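3 min read

Fandton will collect small fabric bags again this March, and residents can bring them to the Hwang community hall until 4 pm. The organisers ask that every bag is empty and clean.

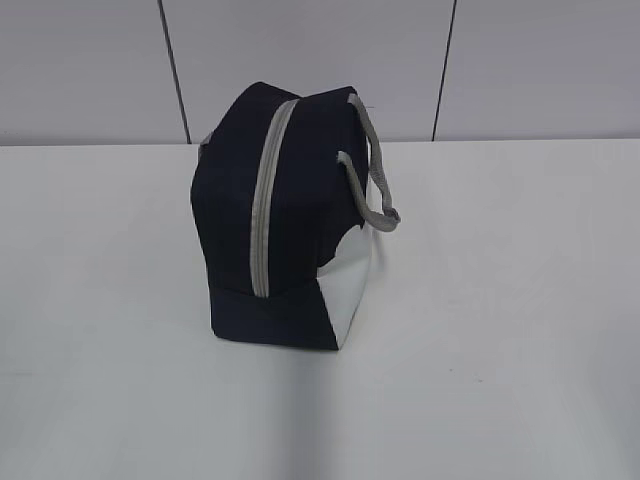 FANDTON, March — A small navy bag with a white side panel and a grey strap handle is the kind of size the drive is looking for. Bags will be filled with toiletries and given to travellers at the Daltix shelter. Last year about 30 were donated, and the shelter would like more.

12 shares

We use cookies to improve your visit. Accept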